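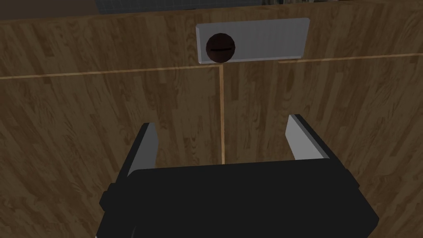
Speaker notes – "Living With Old Wood"
Sulldale Public Library, evening talk series

Wait for people to settle. Thank Védís for the introduction and for the coffee. Mention that the handouts are on the table by the door and that there are more in my bag if they run out.

Start with Grandmother's sideboard. I grew up in a house where the good furniture was polished every Saturday whether it needed it or not, and I was the one with the rag. For years I thought that was what wood wanted from us, a fresh coat of something every week. By the time the sideboard came to me it had so many layers on it that you could write your name in the top with a fingernail (I did, and I'm still a little sorry). It took me most of one November to get it clean again, and that was how I fell into all this.

Ask: who has a piece at home that came from a parent or grandparent? Let two or three people answer. Don't rush this part, it's usually the nicest bit of the evening.

Next, why wood moves. A board takes in moisture from the air and swells across the grain, and in a dry room it lets it go and shrinks. Along its length it hardly changes at all. So the drawer that sticks in summer and slides like butter in January isn't broken, and please don't plane it down in August! Tell the story of Mikkel Fogh and the pantry door. He planed it three summers running and by the third winter you could pass a letter through the gap.

Pass around the two oak samples. The one with the split came from a tabletop that somebody had screwed down tight on all sides, so it had nowhere to go when the heating came on.

Heating. Keep furniture away from radiators and vents if you have the room, and if you don't, at least pull it out a hand's width from the wall. A small humidity gauge is a cheap thing to own. Somewhere between 40 and 55 percent is comfortable for most furniture, and slow changes do far less harm than sudden ones.

Cleaning. Soft cloth, barely damp, then a dry one right behind it. Go with the grain. I get asked about lemon oil every single time, so get ahead of it – it smells lovely and it does very little for the wood under a sound finish. A thin coat of paste wax once or twice a year is plenty for a waxed piece. Thin means thin. If it's still smeary after buffing, there was too much on the cloth.

White rings. These are usually moisture in the finish and often they fade by themselves if you leave them a few days. Black rings have gone down into the wood, and that's a job for someone with experience. Yasir Sial has kindly offered to look at anything people bring to his workshop, and his number is on the handout.

If time is short, skip the part on veneer and go straight to sunlight. Cherry darkens, walnut gets paler, and a lamp left in one spot for 10 years leaves a lamp-shaped reminder. Move things about a bit.

Questions. Someone will ask whether to refinish a valuable antique. Say: please get advice first, and take your time.

Finish by 8:30, as Kolbrún has to lock up. Collect both oak samples before people put their coats on.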